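搜索本站 请输入关键词 搜索

换季叠衣服的一天,顺手发几张

2024年4月24日

先说一下,我不是什么收纳达人啊,我就是一个衣服叠完第二天又乱掉的普通人。从三月开始就念叨着要换季换季,冬天的厚衣服一直赖在架子上不走,春天的薄衣服又已经拿出来穿了,结果两拨挤在一起,每天早上抽一件带下来三件。这回总算下了决心,把一堆衣服抱到 Winham 那边的工作间去叠。家里的床太软,沙发太窄,地板嘛……我的腰不同意。工作间有一张大白桌子,我惦记它很久了!

这组图还是老样子,放几张,每张底下随便聊几句,想到哪儿说到哪儿。想看标准教程的朋友可能要失望,我叠衣服的手法是东一块西一块学来的,有我妈那套,有以前在服装店打工时店里那套,还有一点是自己懒出来的。

先从 T 恤讲起吧,换季的时候最多的就是它。T 恤叠得好不好,我觉得八成看前面铺得平不平。很多人(包括去年的我)拿起来就叠,胸口那里鼓着一个包,叠完以后越看越别扭,又拆开重来。现在我会先铺开,捏住一个角轻轻抖一抖,让布自己落下去,再用手掌从中间往两边推。推的时候别太使劲,针织的料子会被推歪,下摆就成了斜的。

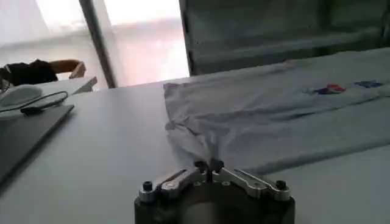

浅灰 T 恤铺在白桌上,还皱着一角,红蓝的小印花在靠远的那一边。

印花的衣服我要多啰嗦两句。胶印的那种图案特别怕折,折痕正好压在图案中间的话,放一个夏天拿出来,那条印子就再也下不去了。我有一件很喜欢的旧衣服就是这么毁的,胸口好好一行字,从中间裂开,像断了的路一样。所以现在遇到有印花的,我会先看图案在哪儿,再决定从哪里下手折,宁可叠出来宽一点,也让图案整块儿留在面上。这样还有一个好处,摆到架子上一眼就知道是哪件,不用一件件翻。

颜色浅的衣服放在白桌子上其实有点难看清边,尤其到了下午光线软下来的时候,袖子和桌面几乎融成一片。我的土办法是用手摸,摸到缝线就知道到边了。听上去很傻,用起来很顺手。也试过在桌上垫一块深色的布,结果那块布自己老是皱,等于又多了一件要伺候的东西,算了算了。

叠 T 恤的顺序我现在固定成这样:正面朝下铺平,两边往里收,袖子顺着折回来,下摆往上提到胸口的位置,再对折一次。想竖着放的就再折一道,折到能自己站住为止。薄的料子站不住也别生气,靠着旁边那件就好了,衣服和衣服之间也要互相扶一把嘛。

说到这张桌子,是我在 Clundcombe 的二手集市上看中的,199 块,当时还嫌贵,跟摊主磨了好久也没磨下来。搬回来的路上后悔了一路,又大又不好拐弯,到了楼下还卡在门口,我差点坐在台阶上哭出来。现在嘛,真香!桌面大,一件衣服完全摊开还能剩地方,叠好的也有处搁。要是你也打算弄一个叠衣服的台子,别的都可以凑合,大小千万别凑合。高度也顺便试一下,站直了手能自然落在桌面上的那种最舒服,矮了的话叠不了几件就要捶背。

桌面是光滑的,这一点有好有坏。好的是衣服转方向特别容易,手一带就过来了,人不用绕着桌子跑。坏的是滑溜溜的料子在上面待不住,折这边那边就跑。真丝和那种凉凉的运动面料我都会留到最后,等耐心最后剩多少就给它们多少(通常剩得不多)。
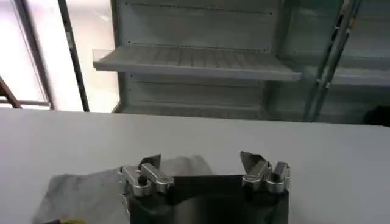 棉的就听话多了,我一向喜欢把棉的放在前面做,先尝点甜头,心情好了再去啃硬骨头。洗衣服的时候也有讲究,我以前是一锅端,什么都扔进去一起转,后来灰的慢慢变成了发黄的灰,白的变成了说不上来的颜色,才老老实实分开。现在用的是 Barasa 的洗衣液,朋友群里拼单拼来的,味道很淡,我鼻子敏感所以挺满意。要说洗得多干净,我也没做过对比,反正穿着没什么问题。

晾的时候其实就已经在给叠衣服打基础了。晾之前抖一抖,把领子和袖口拉平,收下来的时候能省好多事。我有一阵子特别懒,从洗衣机里掏出来团着就挂上去,晾干以后那件衣服像一颗干菜,怎么推都推不平,最后还是得上熨斗。熨斗我是真的不爱用,烫过一次手指头之后,能不碰就不碰。

还有收衣服的时机。我喜欢收下来当天就叠,哪怕叠得马虎一点。只要在椅子上堆过一晚上,它就会变成一座山,而且会自己长高,你信不信?上面那层穿来穿去,底下那层永远见不到天日,等翻到底的时候常常会发现失散多年的袜子。我这次就翻出来一只,另一只还在服役,两只终于团圆了,颜色已经差了一截。

灰衣服为什么这么多

叠着叠着我就发现一个问题,我怎么这么多灰的?浅灰、中灰、发蓝的灰、发绿的灰,放在一起像一张阴天的色卡。买的时候每一件都觉得跟上一件不一样,"这个灰偏冷""这个灰有点高级",回家一摊开,嗯,都是灰。朋友说我的衣柜像一场没下完的雨,我没法反驳。

灰的好处也是真的,怎么搭都不出错,沾了点灰尘也看不太出来,早上闭着眼睛抓一件就能出门。坏处是找起来太费劲,我想要那件薄的,抽出来是厚的;想要长的,抽出来是短的。所以这次我给自己定了个规矩,灰的按厚薄分,不按颜色分。厚的放下面,薄的放上面,随手能够到的那层留给这两个月要穿的。试了一下,确实快多了!

卫衣卫裤这一类也说一下,它们体积大,叠得不好一摞就歪。我的做法是裤子先对折成一条,把裆那块凸出来的小三角往里收,整条变成一个长长的长方形,再从裤脚往腰那边折。腰上有松紧的地方总是鼓鼓的,放在最外面的话会把整个形状撑开,所以我把裤腰放在里层,或者干脆从裤腰开始往下卷。卷的那种适合塞行李箱,放架子上就容易滚下来,我试过,半夜滚下来一条,把我吓得够呛。

冬天那几件厚的我没有叠得太小。以前我追求小,恨不得每件都压成豆腐块,第二年拿出来一身的褶子,穿在身上像一张展开的地图。现在想开了,厚的就让它大一点,摞矮一点,架子上反正有地方。真空袋我也用过,抽气的时候特别解压,嘶——扁了!可是过了 14 天再去看,有一个袋子悄悄鼓了回来,像在嘲笑我。大概是封口没有压严,我懒得再抽一遍,就这么放着了。

一边叠一边开着电脑是我的坏习惯,放点歌或者放个不用动脑子的节目。开了电脑就会手痒,叠一件,点两下,叠一件,又点两下,一个下午就过去了。笔记本旁边我也老爱放衣服,叠好的没叠好的都往那边堆,堆着堆着就盖上去一块。各位别学我,桌子上最好留出一条清清楚楚的路,左边放没叠的,中间干活,右边放叠好的,流水线一样,速度会快很多。道理我都懂,就是做不到。

对了,有人问过我叠衣服听什么,我听老歌比较多,节奏别太快,太快了手也跟着快,叠出来就糙。慢歌又容易发呆,捏着一只袖子站在那儿看窗外,回过神来歌都换了好几首。中不溜的最好,能跟着哼两句,手上又不停。

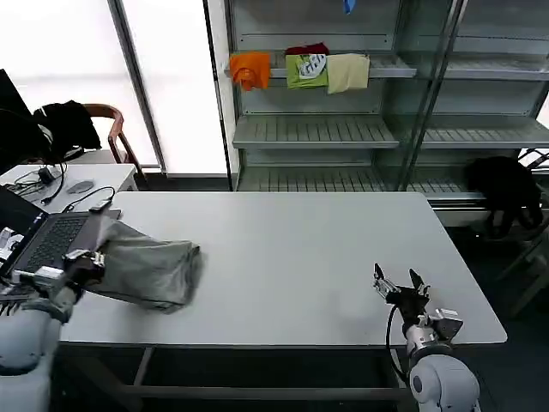
架子上那几件彩色的

总算有点颜色了!架子上层从左往右是橙的、深红的、青柠绿的,还有一件淡淡的米色。我承认把它们放在那里有点私心,一抬头就能看见,心情会变好。青柠绿那件前面有白色的图案,叠的时候我就是照前面说的办法,让图案露在外头。

架子是金属的,层板一条一条有缝,透气是透气,衣服放久了底下会压出一道一道的印子。薄的针织尤其明显,拿出来像穿了一件隐形条纹衫。我后来想了个办法,最底下垫一张硬纸板,剪得比衣服稍微小一点,从正面看不出来。纸板就是拆快递剩下的,不花钱。不过要挑没有印字的那面朝上,我有一次没注意,油墨蹭到了一件白的上面,洗了好几回才淡下去。

配件我是在 Bullberg 买的,就是那种夹在层板边上的小牌子,可以写字。买的时候雄心勃勃,打算每一摞都写上名字,上衣、裤子、运动、居家,结果写了两个就找不到笔了。没写的那几块还在抽屉里躺着,等我哪天找到笔再说吧(也可能就等到秋天了)。

颜色怎么排也是个可以吵很久的话题。有人喜欢从浅到深,有人喜欢按彩虹排,我试过彩虹,好看是真好看,维持了两天就塌了,因为我最常穿的那几件总是被抽来抽去,再放回去就放错了位置。现在我就随缘,把亮的隔开放,中间夹一件素的,远看一块一块的也挺舒服。橙的和深红的挨着我本来以为会打架,看久了倒有一种秋天的感觉,虽然外面明明是春天。

要不要买新衣服?这个问题每到换季都要在我脑子里转好几圈。这次我先把旧的都过了一遍,发现有几件完全忘了自己有,像逛了一次免费的店,非常开心!粗粗算了一下,要是把我忘掉的那几件重新买一遍,大概得花 2,000 块,一想到这个数字我马上就不想逛街了。所以有冲动的朋友可以先叠一遍衣服再说,叠完多半也累得不想出门了。

不穿的我分了两堆,还能穿的洗干净送人,起球起得厉害的剪了当抹布。旧 T 恤做抹布是真好用,吸水,又软,擦玻璃不掉毛。带印花的那块要剪掉,胶印的地方不吸水,擦起来滑滑的。剪的时候别舍不得,我上次为一件旧衣服伤感了半天,最后还是剪了,擦第一下就觉得它找到了自己的事业。

两个边一起拎

最后讲一个我觉得特别有用的小动作,叠大件的时候,捏住两头的角,往两边轻轻拉直,再放下去。就这么一下,中间的皱会跑掉一大半,比用手掌来回推省事多了。长的裤子、宽的卫衣、浴巾、枕套,都可以这么来。拉的时候两只手要一样高,一高一低的话布会斜,放下去就是歪的,还得重新提起来。

缝线是我的尺子。裤子的侧缝、衣服的肩线,拎起来以后先看它们在哪儿,走得直不直。要是斜着跑了,多半是里面有一层没跟上,伸手进去拨一下就好。我以前光看边对没对齐,边对齐了里面却卷着,叠好以后摸起来鼓鼓囊囊,总以为是自己手笨。后来学会看缝线,顺了很多。
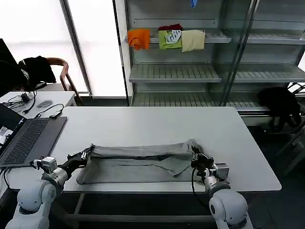

床单也是一样的路子,只不过床单太大,一个人拎手不够长,我会把它搭在桌边上,让桌子替我拿着另一头。带松紧的床笠就别指望叠成方的了,我看过好多教程,把一个角套进另一个角,再翻一下,再翻一下,人家手里就变成了一个漂亮的方块,到我手里永远是一个面团。今年我接受现实,把四个角大致塞到一起,折成一个有点胖的长方形,外面用配套的枕套一套,世界清净。

浴巾我倒是叠得很像样,三折再对折,边往里藏,摞起来像酒店。每次叠到浴巾我都会产生一种自己很能干的错觉,所以会特意把它安插在难叠的东西后面,给自己回回血。

袜子我不团,团过的袜口很快就松了。两只叠在一起,对折一下,塞进盒子里立着。内衣也差不多。小东西不要追求每件都一样,能看见、能拿到就可以了,反正也没有人来检查。手套和围巾我今年单独收了一袋,往年总是东一只西一只,到了冷的那天才满屋子找。

叠到后面手会很干,棉布吸手上的油,指尖涩涩的。我会中途停下来喝点水,擦点护手霜,等它吸收了再接着干,不然油印会留在浅色衣服上(别问我是怎么知道的)。外套什么的暂时不穿就先搭在椅背上,千万别顺手扔到叠好的那一摞上,我有一回就这么一扔,整摞滑了下去,叠了半个下午的成果全在地上,我盯着它们看了好一会儿,然后去吃了碗面。

这次比预计的慢,原本想一口气把薄厚全换完,结果厚的只弄了一半,剩下的还在家里的箱子边上等着。下回打算弄毛衣,毛衣到底是叠还是挂我一直没想明白,挂着肩膀会起包,叠着又占地方。你们要是有好办法,留言告诉我呀,我一条一条都会看的!床笠的叠法也欢迎,文字版就行,视频我看了太多次,已经有点怕了。

相关内容
旧 T 恤剪抹布,哪几块别留
Clundcombe 二手集市逛后记
三月的阳台:晾衣绳换了新的
Bullberg 小标牌写字用什么笔不掉色
Barasa 拼单买了一箱之后
Winham 工作间的窗帘要不要换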